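POLICING AND PUBLIC TRUST
Unit 6 handout: Reputation campaigns, complaints and what the numbers can carry
Course leader: Angharad Edwards
Revised October 2020

Read this before the seminar. It replaces the slides from last year, which were too kind to the material.

1. The question for this unit

When a police department says that trust in it has gone up, what would have to be true for us to believe it? Most of the published writing on reputation campaigns skips this. It tells you what the department did, then quotes a survey, then stops. The reader is left to join the two, and most readers do.

We are going to take one case and pull at it. The case is Istwood, a mid-sized city whose police department ran a program called Open Desk. Officers were assigned to sit in libraries, clinics and bus stations for a few hours a week, with no duties except to talk to whoever came up. The department called it a success within its first year. Two other cities have since copied it.

You do not need to have a view on whether Open Desk is a good idea. You need a view on whether the department showed that it worked.

2. What the department claimed

The public report makes three claims. Complaints against officers fell. Residents who had used an Open Desk rated the department higher than residents who hadn't. And officers who took part said their relations with the public had improved.

Take the third first, as it is the weakest. Officers were asked by their own supervisors, on a form with their name on it, whether a program favored by their chief was going well. I don't know what anyone expected them to write. Duarte Peixoto, who taught this unit before me, used to put that form on the screen and wait for someone to laugh. 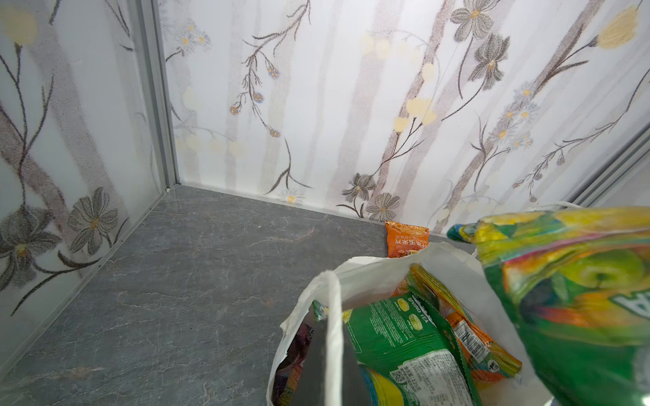 The second claim is a selection problem, and a plain one. A person who walks up to a uniformed officer in a library to chat is already a person who is comfortable doing that. Someone who was stopped and searched twice in June is going to take the other staircase. So we have compared people who like the police a fair amount with people in general, and found that they like the police a fair amount. The desk may have done nothing at all. It may have done a lot. The comparison can't tell us, and the report never mentions the difficulty.

Note that asking more people does not help here. The survey had 3448 responses, and the report prints that number in large type on its first page. A big sample of the wrong people is still a sample of the wrong people.

3. Complaints

The first claim deserves more time. Complaints are recorded, they are dated, and they seem harder to fudge than opinions. The report says they went down and leaves it there.

Before you accept a fall in complaints as good news, work through the ways it could happen.

a) Officers behaved better.
b) Officers behaved the same, but people stopped believing a complaint would lead anywhere.
c) The form changed, or moved, or got longer.
d) Some complaints were handled informally and never entered.
e) There were fewer encounters between police and public, for reasons of weather, staffing or overtime budget.
f) The definition of a complaint changed.

In Istwood we know that (d) happened, because the department says so in an appendix and is rather proud of it. Officers at the desks were encouraged to "resolve concerns on the spot." A concern resolved on the spot was not logged. So the program that was supposed to reduce complaints also took in complaints and kept them off the books. I would not call this dishonest, necessarily. I would say that nobody in charge had a reason to look at it closely.

We also have some evidence for (c). Under the old rules a complaint could be filed up to 48 days after the incident. Partway through the program the window was cut to 15. The report's chart runs straight across the change with no mark on the line. Please find the spot yourself before the seminar. It isn't difficult once you know to look.

What about (b)? This is the one students find hardest to credit, so spend some time on it. A rising complaint count can be a sign of health. People complain to bodies they expect to answer them. Vilmos Hajdu's reading for this week argues that the first honest year of any complaints system should look terrible, and that a department which opens a new channel and sees no rise should be worried. I think he overstates it. There must be some level of misconduct low enough that a good system shows few complaints, and he gives no way of telling that apart from silence. Still, his point stands against Istwood, where the fall was treated as self-explanatory.

4. The Mornum review

The city council paid an outside firm, Mornum, to review the program. Its review is often cited as independent support, including in the Goltedia briefing on your reading list, so we should be clear on what it did.

Mornum interviewed managers, visited 2 desks, and checked that the arithmetic in the department's report was correct. It was. The review did not speak to anyone who had filed a complaint, and it did not ask for the unlogged ones. It had no access to disciplinary records. Its terms of reference asked whether the program had been "delivered as described," and it found that it had been.

That is a reasonable thing to check. It has very little to do with whether the program worked, and the Goltedia briefing slides from one to the other in the space of a paragraph. Mark the sentence where it happens. There is one, and it has the word "confirms" in it.

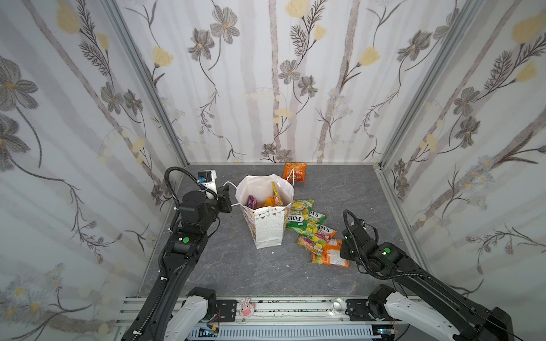

A wider habit is at work. Once a report has been reviewed, later writers cite the review in place of the report, and the limits of both drop away. By the third or fourth citation you have "independent research shows." When you meet that phrase in your own sources, go back down the chain until you reach somebody who counted something. Quite often you won't find them.

5. The case for the other side

I don't want you to leave with the idea that all such programs are public relations and nothing else. That is a lazy position too, and it gets easy marks from examiners who already hold it.

Asmaa Belkadi's chapter makes the strongest case for desk programs that I know of. She sat near one for most of a year and wrote down what people came to it for. Very little of it was crime. There were lost documents, landlord trouble, a son who wasn't answering his phone. Her view is that a department learns things this way that it cannot learn from patrol, and that surveys of trust miss the benefit because they ask about the wrong thing.

I find the chapter persuasive on what happened at the desk and less so on what happened afterward. She assumes that what the desk officer learned went somewhere. Her own notes show that officer being rotated out every few weeks, with no handover. If the knowledge leaves with the officer, the department has not learned anything, though the officer may have.

Iolo Harries raises a different objection, about cost. The hours come from somewhere. In Istwood they came from the unit that answered follow-up calls to victims of burglary, and he has the staffing tables to show it. Nobody surveyed those victims about trust. Look at his second table in particular, and ask whether the drop in follow-up calls might itself have had some effect on complaints.

6. Terms to have ready

Procedural justice: the idea that people judge police by whether they were treated fairly in the encounter, more than by the result. Well supported in some settings. Used far too loosely in department reports, where it often just means politeness.

Selection effect: see section 2. If you can't explain this one without notes by Thursday, come and see me.

Recorded versus actual: the gap between what happened and what got written down. Applies to complaints exactly as it applies to crime.

Reputation campaign: any program whose main measured outcome is what people say about the organization. By this definition Open Desk is one. The department disagrees, and you should read its reasons, which are on the last page of the report.

7. For the seminar

Bring one page, typed, answering the following. Pick one of the three claims. Say what data the department already held that would have tested it properly, and why you think the data wasn't used. You may not answer "they were hiding something" unless you can point to a document.

Those of you working on the Ortuño case for your long essay can use that instead, but tell me first. The Ortuño figures were revised after publication and half the copies online are the old version. Check which one you have.

Required: the Istwood report with appendices, Hajdu, Belkadi.
Recommended: Harries, the Goltedia briefing.

The Mornum review is on reserve at the library desk. Two-hour loan, and it can't be taken home.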